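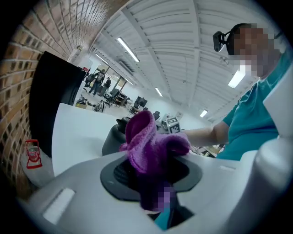

Microfibre cloths going stiff - is it the detergent or the dryer?

plumbline_ek
Joined: August
Posts: 2

Hello all, first real post after my introduction. I look after the cleaning supplies in a shared workroom, brick walls, white tables, many people using the same benches. We have changed from paper towel to fuzzy cloths, purple for the tables and another colour for the sink. I bought them in a bulk pack from Celel and in the beginning they were very good. After some weeks of washing, the purple ones feel rough and they push the water in front of them, they do not take it in.

I wash at 60 with ordinary powder and a small cap of softener, then dryer on high. My questions are: is the cloth finished, or can I bring it back? And how do you keep a colour system when people simply grab the nearest one?

Regards,
Ewan Kerslake

rkatene
Moderator
Posts: 3338

Welcome Ewan. It is the softener. Stop using it today. It coats the fibres and after that the cloth cannot hold anything. The high heat does not help either, but the softener is the first thing I would remove.

To recover them: soak overnight in hot tap water with a little washing soda, then one wash with half of your usual detergent and nothing else. Hang them on the line. I have brought back cloths this way that I was ready to put in the bin.
Rochelle Katene

mopandglory
Posts: 497

I agree about the softener. I do not agree about the washing soda. I tried it on coloured terry and the purple went to a sad grey. White vinegar in the rinse, half a cup, was enough for me. Also please check that you are not washing them together with cotton tea towels. The lint goes into the loops and stays there for ever.

rkatene
Moderator
Posts: 3338

How much soda did you put? I say one tablespoon for a bucket and I never lost a colour. Vinegar every week is not so kind to the rubber seals of the machine, I would keep it for once in a while.

mopandglory
Posts: 497

It was more than one tablespoon, I admit this. Still I prefer the vinegar.

Vukčević
Posts: 4000

Before we all discuss chemistry - are they really microfibre? Many purple cloths sold in bulk are ordinary terry towelling, or a mix. Look at the label if there is one. A simple test: pull a dry one slowly over the back of your hand. Microfibre catches on dry skin, cotton slides. If it is cotton terry, the 60 wash is no problem and the hot dryer is making it hard. If it is microfibre, 40 is enough.

plumbline_ek
Posts: 2

Thank you, this is very useful. I made the hand test at lunch and the cloth catches a little, but not everywhere, so maybe it is a mix as Vukčević says. There is no label, somebody has cut it. I will take half of the cloths for the soda and half for the vinegar, so both of you can be satisfied. The softener is already given away to my neighbour.

About the colours I still need advice. I wrote a sign, "PURPLE = TABLES", and put it on the wall beside the bench. The next morning a purple one was lying in the sink.

tistivari_home
Posts: 118

Signs do not work, the place has to do the work. In our hall kitchen we put the bench cloths at the bench, as near to the hand as possible, and the sink ones on a hook under the sink. People take what is close. We also stopped folding them. I push the middle of the cloth up through the opening of a holder so it stands in a tuft, like the napkins in an old restaurant, and you pull it out with one hand. It looks a little bit silly and it is much faster.

mopandglory
Posts: 497

A tuft is okay for a dry cloth. For a damp one, please no! A bunched wet cloth smells by the next morning, especially in summer. Hang it flat over a rail.

tistivari_home
Posts: 118

I only meant the clean dry ones. The used ones go straight in a bucket with a lid.

Vukčević
Posts: 4000

A lid on wet cloths is the same problem with a roof on it. Use a mesh bag, hang it, and wash the whole bag when it is full. Brustness has a mesh bag with a drawstring that has survived in my machine for years, but any cheap one from the op shop will do the job.

plumbline_ek
Posts: 2

We have a brick wall on one side, so I could put a rail there if I am allowed to drill into the mortar. I must ask. If not, is there some rail that stands by itself and does not fall over when a person takes the cloth with force?

rkatene
Moderator
Posts: 3338

Drill the mortar and not the brick, it is easier to repair when you move out. For a free-standing one, look for an old towel stand with a heavy foot. I will move the rail question to Storage and Fittings so it gets more answers, and leave this one open for the soda and vinegar results. Please wash the two halves in separate loads, Ewan, and write down which is which.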